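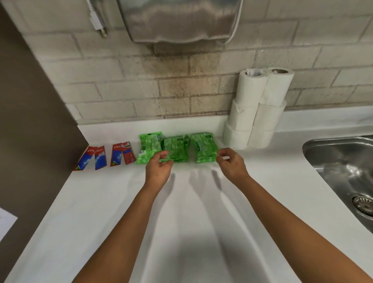 Several students asked after the last session why we line things up along the wall at all, when a bin would hold twice as much. Great question, and it takes us straight into week 3!

Reading time: 3 min

Week 3: Facing and grouping on a plain counter

A bin hides everything except the top layer. A row lets a guest read the whole stock in one look, and you can refill it without digging. I love how much a bare counter changes once the fronts all face the same way.

Working rules for the washroom station:

Start at one end and build outward. A side panel or wall makes a fine bookend.
Keep like with like. Toothpaste goes together, soft packs go together, and a small gap goes between groups.
Printed side forward, always.
Cartons can lean on the wall. Soft packs slump, so pinch them by the lower edge, stand them up and press the base flat.
Leave the front of the counter clear for hands and bags.

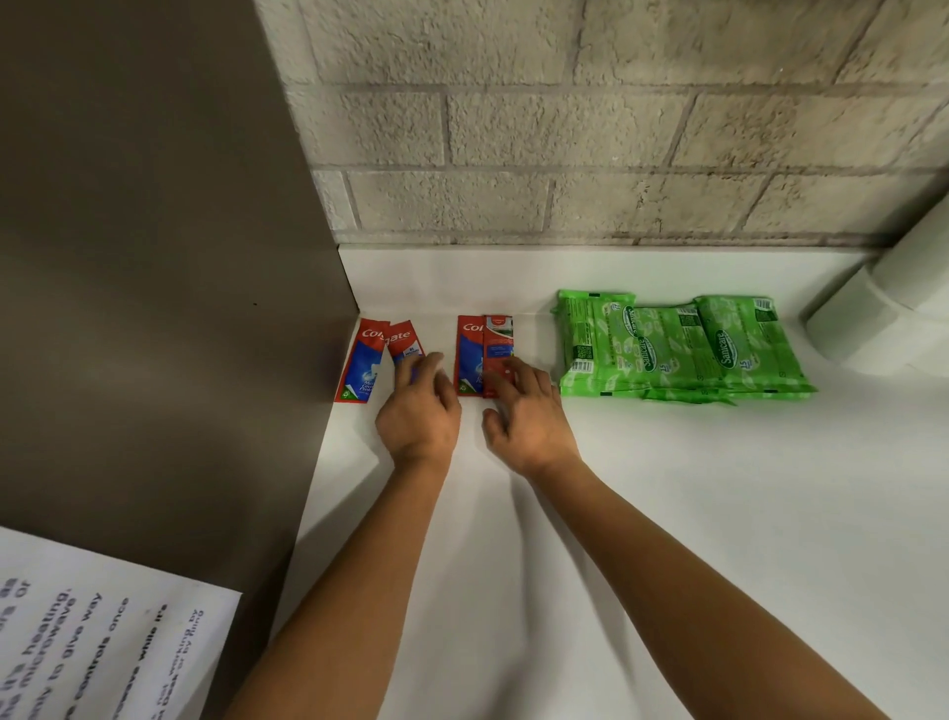 Fig. 2. Toothpaste set in two pairs along the back of the counter.

Pairs are my favorite trick for thin packs! Two together hold each other up far better than one alone, and the gap between pairs gives your fingers room to get in. Try it both ways at home with whatever is in your cabinet and feel the difference.

For the February practical, you will set one station from an empty counter. It is marked out of 100, with 30 for grouping. You need 80 to move on to the Avomham unit. Bring your own cloth.

Related
Folding hand towels, the Rizzi method
Week 2: Wiping down before you stock
Reading a Surnex supply list

Search handouts
Enter keyword Go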